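Vedberg Athletic Supporters' Association
Minutes of the August meeting, held Monday in the upstairs room at the clubhouse, 7:30 p.m.

In the chair: Beverley Bunting
Apologies: received from the people who usually send them, plus the team manager, who was asked about the Kinyua game in July and has been hard to reach ever since.

1. Minutes of the last meeting
Approved after one correction. The phrase "a spirited defensive display" was struck out and replaced with "a defensive display."

2. Results
The chair read out the results so far. A motion to skip this item at future meetings was seconded before she had finished. It was ruled out of order, with some regret. The home draw against Orkora was noted as the high point. The equalizer went in off the referee's back, and the meeting agreed it was well worked.

3. Away travel
The bus to Kinyua will leave the north lot at 9:15 a.m. and will wait for no one, including the goalkeeper's father. It seats 51. Members who plan to bring a drum must buy it a seat - this was voted on and it carried. Last season's rule about singing before the first rest stop stays in force.

4. Shirt sponsor
Zesard has offered to stay on the front of the shirt for another season, on condition that the name is spelled correctly this time. The club has 120 shirts left over with the other spelling. It was suggested they be sold as collector's items. It was then asked who would be collecting them. Deferred.
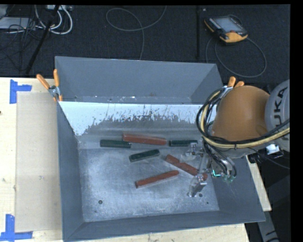

Will season ticket holders have to pay extra for the cup game?
Season tickets cover league games only, so the cup game is a separate ticket, but holders get first pick of seats until noon the day before.

5. The east stand
The club has set aside $400 for repairs to the east stand roof. Members who sit under it described the hole in detail. One asked that it be left alone, as it's the only spot in the row that gets any sun. The chair will pass both views along.

6. Halftime
The penalty shootout for under-tens will continue. The mascot is reminded that he is supposed to let some of them in.

7. Any other business
A complaint was heard about the new formation. The chair pointed out that this body has no say over the formation. The complaint then went on for a while longer. Gate 4 still sticks.

Meeting closed at 9:05 p.m., when the bar did.

Comments

northlotregular: For the record, the drum is a child's drum and fits on a lap.

Row F: I was the one who asked about the sun. I stand by it.

old left back: Who seconded the motion on item 2? I'd like to buy them a drink.

northlotregular: Does the drum get a season ticket discount?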